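엘소프의 사진

이페아니 다우다가 전화를 건 것은 오전 여섯 시가 조금 지나서였다. 글리케리아 파파다키스는 아직 침대에 있었다. 다우다는 인사도 없이 말했다.

"두 사람이 사귄다는 기사, 오늘 올라가나요?"

"아직 안 썼어요."

"쓰실 거잖아요."

글리케리아는 대답하지 않고 물을 끓이러 갔다. 주간지 길크리스트의 연예면을 맡은 지 칠 년째였다. 홍보 담당자가 이렇게 이른 시각에 전화를 하면 기사를 막아 달라는 부탁이 대부분이었다. 다우다의 목소리는 그런 쪽이 아니었다.

전날 밤 편집부에 사진이 한 장 들어왔다. 가수 에케네 오두코야와 배우 나나 아지에만이 엘소프 호텔 뒷문으로 나란히 나오는 사진이었다. 오두코야는 모자를 눌러썼고 아지에만은 그의 외투를 걸치고 있었다. 외투는 누구나 아는 것이었다. 오두코야가 지난겨울 시상식에 입고 나왔다가 놀림을 받은 초록색 외투였고, 팬들은 그 외투에 별명까지 붙여 주었다.

사진을 보낸 사람은 이름을 밝히지 않았다. 대가로 300을 요구했다. 그 정도 사진이면 보통 그 열 배는 불렀다. 편집장은 싸다고 좋아했고 글리케리아는 그 점이 마음에 걸렸다.

"누가 보낸 사진인지 아세요?" 글리케리아가 물었다.

"제가 그걸 어떻게 압니까."

"전화를 하셨으니까요. 사진이 들어온 건 우리 쪽 세 사람만 알거든요."

다우다는 잠시 말이 없었다. 그러다가 다른 전화가 들어왔다며 끊었다.

글리케리아는 커피를 마시고 전차를 탔다. 2월이었고 얼스테드의 강변에는 아직 얼음이 남아 있었다. 전차 안에서 앞자리의 학생 둘이 오두코야의 새 앨범 이야기를 했다. 한 명은 세 번째 곡이 좋다고 했고 한 명은 앨범 전체가 전 애인 이야기라서 지겹다고 했다. 앨범은 나온 지 두 주가 되었고 순위는 19위였다. 지난 앨범은 첫 주에 1위를 했다.

편집부에 도착하니 야쿠부 파숄라가 먼저 와 있었다. 그는 사진 담당이었고 말이 많지 않았다. 화면에는 엘소프의 사진이 크게 떠 있었다.

"외투 단추를 보세요." 그가 말했다.

글리케리아는 몸을 숙여 보았다.

"안쪽에 꼬리표가 있어요. 소매 밑에요. 세탁소 것이 아니고 의상 대여하는 데서 다는 겁니다. 번호도 읽혀요. 3095."

"오두코야 외투가 대여품이었다고요?"

"시상식 때는 아니었죠. 본인 것이라고 인터뷰도 했고요. 그러니까 이건 다른 외투예요. 같은 옷을 누가 또 빌린 겁니다."

글리케리아는 의자를 끌어다 앉았다. 얼스테드에서 의상을 빌려주는 곳 중에 꼬리표에 네 자리 번호를 쓰는 데는 플로벡 하나였다. 영화사들이 주로 쓰는 창고였고 극장 거리 뒤쪽에 있었다. 그녀는 예전에 거기서 가짜 결혼 드레스에 관한 기사를 쓴 적이 있었다. 창고 사람들은 그 기사를 별로 좋아하지 않았다.

"편집장은 알아요?"

"아직요. 정오까지 올리라고만 했어요."

글리케리아는 다시 코트를 입었다. 계단을 내려가다가 전화를 꺼내 아지에만의 번호를 찾았다. 예전에 아지에만이 처음 주연을 맡았을 때 받아 둔 번호였다. 그때 아지에만은 인터뷰를 마치고 기사에 어머니 이야기는 빼 달라고 했고 글리케리아는 그렇게 했다. 번호가 아직 맞는지 알 수 없었지만 메시지를 보냈다. 엘소프 사진 때문에 연락드린다고만 적었다.

플로벡의 접수대에는 젊은 직원이 혼자 있었다. 글리케리아가 명함을 내밀자 그는 명함을 읽고 도로 밀어 주었다.

"대여 기록은 못 보여드립니다."

"기록은 안 봐도 됩니다. 3095번이 지금 창고에 있는지만 알려 주세요. 빌리고 싶어서요."

직원은 화면을 보았다. 규정을 떠올리는 얼굴이었다.

"나가 있습니다. 내일 반납이에요."

"누가 빌렸는지는 모르겠지만, 개인인가요, 회사인가요?"

"개인한테는 대여를 안 합니다."

그것으로 충분했다. 글리케리아는 고맙다고 하고 나왔다. 길 건너 빵집에서 샌드위치를 하나 사서 서서 먹는 동안 아지에만의 답이 왔다. 한 시간 뒤에 강변 역 이층 찻집으로 올 수 있느냐는 것이었다. 편집장에게서도 메시지가 와 있었다. 제목은 벌써 정해졌고 본문만 기다린다고 했다.

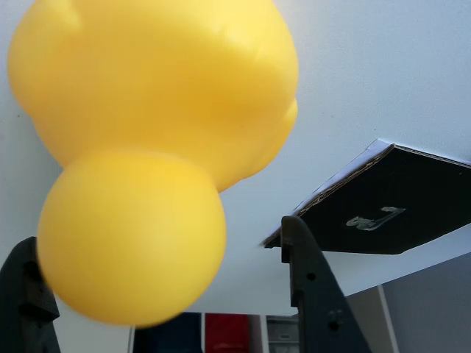

엘소프에서 나올 때 오두코야 씨와 사귀고 있었습니까?

그날 처음 만났고, 회사가 시키는 대로 뒷문까지 같이 걸어 나온 것이 전부예요.

아지에만은 그렇게 대답하고 나서 찻잔을 옆으로 치웠다. 화장을 하지 않았고 피곤해 보였다. 찻집에는 손님이 거의 없었고 주인은 라디오로 축구 중계를 듣고 있었다.

"회사라면 어느 쪽 회사요?" 글리케리아가 물었다.

"둘 다요. 다우다 씨가 두 쪽을 다 맡고 있어요. 한 달 전부터."

글리케리아는 그 사실을 몰랐다. 수첩에 적었다.

"제 영화가 다음 달에 개봉해요. 그 사람 앨범은 잘 안 팔리고요. 다우다 씨가 회의실에 종이를 가져왔는데 날짜가 쭉 적혀 있었어요. 호텔, 공항, 식당. 모두 13번이었어요. 마지막은 헤어지는 거예요. 시기는 영화가 극장에서 내려간 다음이고요."

"서명하셨어요?"

"네." 아지에만이 말했다. "다들 한다고 했어요. 그리고 그때는 별것 아닌 것 같았어요."

"지금은요?"

"호텔 방에서 기다리는 동안 오두코야 씨가 자기 노래를 틀었어요. 세 번째 곡이요. 이게 누구 이야기인지 아느냐고 묻더니 말을 안 하더라고요. 그러고는 그 사람이 기사를 보면 어떡하냐고 저한테 물었어요. 제가 어떻게 알겠어요. 다우다 씨한테 물어보라고 했죠."

글리케리아는 세 번째 곡의 가사를 떠올려 보았다. 부엌 불을 켜 두고 나갔다는 내용이었다. 팬들은 그 곡이 누구를 두고 쓴 것인지 두 주째 다투고 있었다. 후보가 넷이었고 그중 하나는 죽은 할머니였다.

"이 이야기를 써도 됩니까?"

"제 이름은 빼 주세요."

"이름을 빼면 쓸 수가 없어요. 둘밖에 없는 일이니까요."

아지에만은 창밖을 보았다. 강변 역으로 전차가 한 대 들어왔다가 나갔다. 글리케리아는 기다렸다. 예전에는 이런 때에 말을 보태서 상대를 밀었다. 몇 번은 그렇게 해서 좋은 기사를 썼고 그 사람들은 다시는 전화를 받지 않았다.

"정오까지 생각해 볼게요." 아지에만이 말했다.

열한 시 반에 글리케리아는 편집부로 돌아왔다. 파숄라는 사진을 보낸 계정을 조사해 두었다. 만든 지 하루 된 계정이었고 거기까지였다. 사진은 호텔 건너편 주차장 이층에서 찍은 것이었고, 그는 각도로 보아 찍은 사람이 두 사람의 나올 시각을 알고 있었을 거라고 했다. 난간 자리가 한 군데밖에 없다는 것이었다.

편집장은 유리문 안에서 손짓을 했다. 글리케리아는 들어가서 문을 닫았다.

"연출이에요." 그녀가 말했다. "외투는 플로벡 대여품이고 회사 이름으로 나갔어요. 두 사람 홍보를 다우다가 같이 맡고 있고요."

"증거는?"

"꼬리표가 사진에 있어요. 창고에서 확인했고요."

"누가 말한 사람은 있나?"

글리케리아는 시계를 보았다. 열두 시까지 십팔 분이 남아 있었다.

"아직이요."

편집장은 의자에 기댔다. 그는 나쁜 사람이 아니었고 숫자를 많이 보는 사람이었다. 연애 기사는 점심시간에 올리면 저녁까지 읽혔다. 외투 꼬리표 기사가 얼마나 읽힐지는 그도 몰랐다.

"우리가 안 쓰면 다른 데서 써." 그가 말했다. "사진을 우리한테만 보냈겠어?"

"그러면 다른 데가 틀리는 거죠."

"틀려도 먼저 쓰면 먼저 쓴 거야."

글리케리아는 자리로 돌아와 문서를 두 개 열었다. 하나에는 두 사람이 엘소프에서 나오는 것이 목격되었다고 썼다. 거기까지는 사실이었다. 다른 하나에는 외투 이야기를 썼다. 두 번째 것이 쓰기 쉬웠다. 순서대로 적으면 되었다.

열한 시 오십 분에 다우다가 다시 전화를 했다.

"플로벡에 다녀오셨다면서요."

"빠르시네요."

"거기 직원이 착해요. 글리케리아 씨, 우리 오래 봤잖아요. 그 기사가 나가면 누가 다치는지 생각해 보세요. 저는 괜찮아요. 저는 내일도 일이 있어요. 나나는 첫 큰 영화예요."

"그걸 왜 지금 생각하세요?"

"저는 늘 생각합니다. 그게 제 일이에요."

그는 오두코야의 단독 인터뷰를 주겠다고 했다. 세 번째 곡이 누구 이야기인지도 말하게 하겠다고 했다. 글리케리아는 그 제안을 수첩에 적고 시각도 적었다. 그런 다음 생각해 보겠다고 하고 끊었다.

열두 시가 되었다. 아지에만에게서는 연락이 없었다. 편집장이 유리문 안에서 두 손을 펴 보였다. 글리케리아는 고개를 저었다. 편집장은 전화기를 들고 다른 기자를 불렀고, 그 기자는 십 분 만에 짧은 기사를 써서 올렸다. 제목은 편집장이 정한 그대로였다. 글리케리아의 이름은 들어가지 않았다.

오후 내내 기사는 잘 읽혔다. 다른 매체들이 받아썼고 그중 한 곳은 두 사람이 이미 같이 산다고 썼다. 초록색 외투의 별명이 다시 돌아다녔다. 파숄라는 말없이 사진의 소매 부분만 잘라 글리케리아의 폴더에 넣어 두었다.

네 시 조금 넘어서 전화가 왔다. 아지에만이었다. 뒤에서 문 닫히는 소리가 났다.

"어머니가 기사를 보셨어요." 그녀가 말했다. "축하한다고 전화를 하셨어요. 집에 언제 데려오냐고요. 제가 뭐라고 해야 할지 모르겠더라고요."

"뭐라고 하셨어요?"

"곧 다시 전화한다고 했어요. 글리케리아 씨, 제 이름 쓰셔도 돼요. 종이도 있어요. 날짜 적힌 종이요. 사진으로 찍어 뒀어요."

"어머니한테 먼저 전화하세요." 글리케리아가 말했다. "저는 여섯 시까지 자리에 있을게요."

전화를 끊고 그녀는 아까 쓴 두 번째 문서를 열었다. 파숄라가 커피를 두 잔 가져와서 하나를 책상에 놓았다. 편집장은 유리문 안에서 통화 중이었다. 글리케리아는 첫 문장을 지우고 창고 이야기를 뒤로 옮긴 다음, 회의실에서 종이를 꺼내는 데서부터 다시 쓰기 시작했다.

다섯 시 사십 분에 메시지가 왔다. 첨부 파일이 두 개였다. 하나는 날짜가 적힌 종이였고, 다른 하나는 오두코야가 보낸 음성이었다. 아지에만은 그 밑에 한 줄을 적어 두었다. 그 사람도 이야기하고 싶대요.

글리케리아는 이어폰을 찾아 꽂고 음성을 틀었다.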